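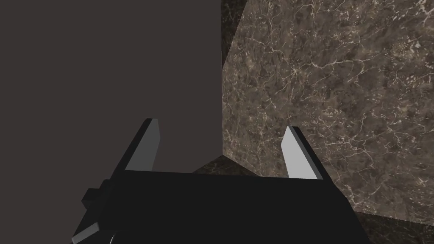
## Sunday 4/3/22

Up too early, arvo gone already, writing this while the last batch chews through. Tea cold. Laundry still in the machine from this morning, must must must remember.

So. The Hivley set finished overnight. 224 demos, all teleop, all in the one room with the surfaces swapped out. Marble everywhere this time. Precious picked marble as the "hard" texture pack and I grumbled on Thursday and now have to eat my words a bit, it's the best stress test we've had. Veins all over the walls, veins on the benchtop, and when a gripper comes in close there's nothing for the network to hang on to except blotches and the pale pads on its own fingers. Sushil reckons it learns the pads. I reckon he's half right.

Numbers before I forget. 5 seeds, 100 rollouts each. Baseline with head view only fell over badly on marble, fine on plain paint. Adding the wrist views got most of it back. Not all. Seed 3 is a dog and I don't know why – same config, same everything, checked the diff twice. Won't drop it. Vivek would drop it. We'll argue Monday.

Crop augmentation: did nothing. A week of my life. Moving on.

Head view is still where I catch most of the silly stuff when scrubbing through. Teapot, green bottle, cup, all on the counter together, and the knife in the right gripper pointing up and to the left. Grasp label for that one says "neutral" which is rubbish, blade direction needs its own field. Wrote it on the whiteboard. Also the red tap is tiny next to everything else, scale bug or just a tiny tap?? Ask Precious. And the colour of the floor is so orange that the colour jitter sends it nearly pink on some samples. Leave it for now, the policy dosn't seem to care.
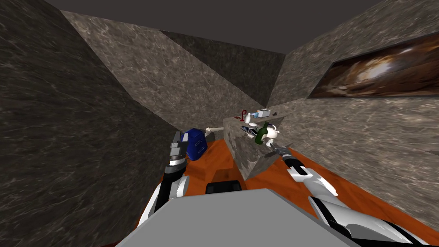
**Elaheh Salehi**

(name goes in because Senad has started collecting everyone's daily pages in the shared folder and says mine are the ones with no name on. Hi Senad.)

Ok the actual result, the bit worth keeping. We masked the wrist views one at a time during rollouts, no retraining. Expected a slow slide. What we got was a cliff whenever the arm was near clutter, and almost no change in open space. So the policy leans on the wrists late, in the last stretch before contact, and uses the head for everything else. Elegant, if it holds up. Seven runs go the other way and I watched all seven twice. In most of them the wrist view was full of stuff that had no business with the task and the gripper dithered, open, shut, open. Can't tell yet if it's the texture or the shapes.

Need the control: same poses, marble off, plain grey on. Gemstead cluster is booked till Tuesday so it'll be on my poor old box under the desk, fan going like a leaf blower.

Under-slab views are their own headache. A wrist down there gets shadow, the white bowl with its bent pipe and the dark blue hose, that green panel with the plane on it, and hardly any of what the head can see. The alignment loss wants these to match the head frames from the same timestep and of course they can't, there's next to no overlap. I'd been reading the high loss as a sync problem. Lost most of Friday to it. 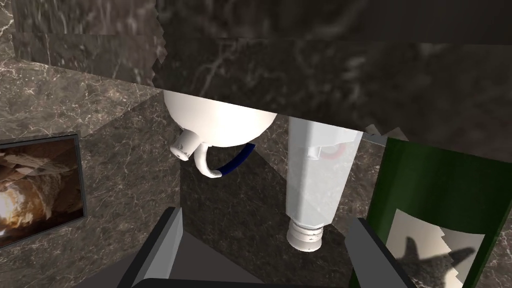

So the fix is to weight the loss by overlap, work it out from the depth buffers, and let the no-overlap pairs go to zero. Vivek has code for the overlap bit from Navarrete, apparently ugly but it runs. Try tonight on a small slice.

To do:

- overlap weights, small slice first
- blade direction field (and go back over the old labels, ugh)
- plain grey control, same poses
- tell Sushil about the pads thing, mask the pads and see
- book Gemstead properly, and again for October if the Flirnine paper goes ahead
- tap scale
- LAUNDRY

Batch just died at the eval step. Out of memory. Halved the batch size, restarted, going to get the washing out and find some dinner.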